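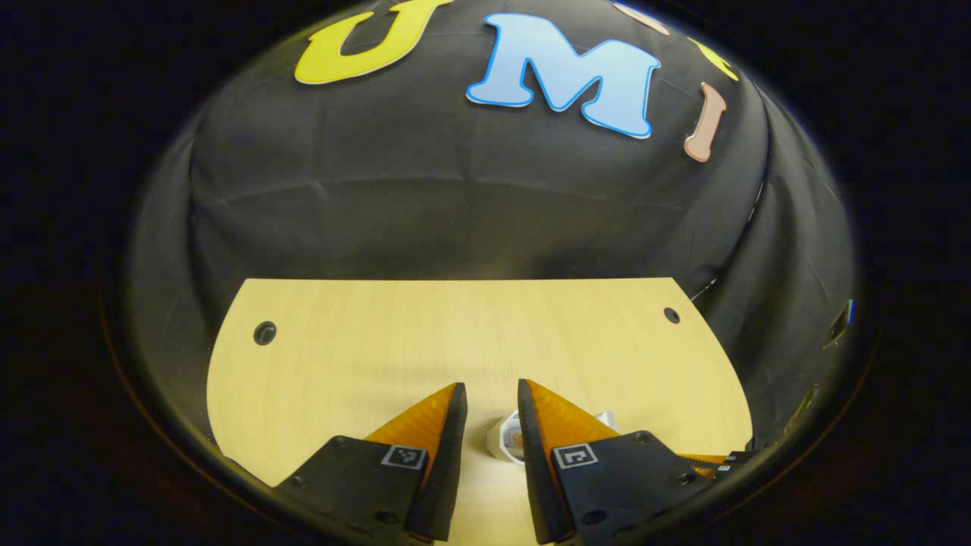 Chapitre 7
Les corvées et les machines : où en est-on ?

Objectifs du chapitre
Distinguer une tâche répétée d'une tâche variable.
Décrire les étapes d'une saisie.
Lire un taux de réussite et savoir ce qu'il laisse de côté.
Comparer un poste d'atelier et une cuisine du point de vue de la machine.

7.1 Une question ancienne

Le lave-linge, le lave-vaisselle et l'aspirateur ont pris en charge une partie du travail domestique. Aucun de ces appareils ne range pourtant quoi que ce soit. Il faut trier le linge, charger les assiettes, ramasser ce qui traîne par terre avant de passer l'aspirateur. La machine lave ou aspire ; la manipulation des objets reste à la charge de la personne.

La même répartition s'observe dans beaucoup d'ateliers. Chez Dirkometti, fabricant de petites pièces moulées, une presse travaille sans surveillance pendant des heures, mais les pièces sont remises dans le bon sens à la main avant l'emballage. L'entreprise a cherché à automatiser ce poste en juin. Le bras choisi convenait pour la première référence du catalogue. Avec les 55 références réunies dans les mêmes bacs, il a fallu revenir au travail manuel pour la plupart d'entre elles.

Dans ce chapitre, on appelle corvée toute tâche courte, fréquente et peu qualifiée aux yeux de celui qui la commande. Cette définition ne dit rien de sa difficulté pour une machine.

7.2 Redresser un gobelet

Prenons une tâche très simple : un gobelet est couché sur une table, il faut le remettre debout. Un enfant de trois ans y parvient. Pour une pince à deux doigts, l'opération se décompose ainsi :

1. Repérer le gobelet et le séparer du fond.
2. Déterminer son orientation, c'est-à-dire de quel côté se trouve l'ouverture.
3. Choisir deux points de contact opposés.
4. Approcher sans pousser l'objet, qui peut rouler.
5. Serrer assez pour tenir, sans déformer la paroi.
6. Soulever, pivoter, reposer, ouvrir les doigts.

Une erreur à l'étape 2 ne se voit souvent qu'à l'étape 6, quand le gobelet est posé à l'envers. Les doigts peuvent aussi masquer l'objet à une caméra placée près de la pince, au moment même où l'on aurait besoin de corriger le mouvement.

7.3 Que mesure un taux de réussite ?

Melina Stefanou a suivi les essais d'un bras du fabricant Rarnus sur cette tâche. Dans une première série de 100 essais, le gobelet et la table étaient toujours les mêmes, et le bras n'a échoué que 2 fois. La seconde série comptait 333 essais, avec des gobelets de formes diverses et un éclairage changeant. Un peu plus de la moitié seulement ont abouti. Dans son compte rendu du 4 décembre 2018, elle note : « Les deux chiffres sont exacts. Il faut les publier ensemble. »

Un taux de réussite n'a donc de sens qu'accompagné des conditions d'essai. On précisera au minimum les objets utilisés, leur position de départ, le temps accordé et ce qui est compté comme un échec. Un gobelet redressé après trois tentatives est-il une réussite ? Les auteurs ne répondent pas tous de la même façon.

Vocabulaire
Saisie : action de prendre un objet et de le maintenir.
Préhenseur : organe placé au bout du bras, pince ou ventouse par exemple.
Occultation : masquage d'un objet par un autre devant le capteur.

La section 7.4 reprend le cas de l'atelier et examine le poste d'emballage étape par étape.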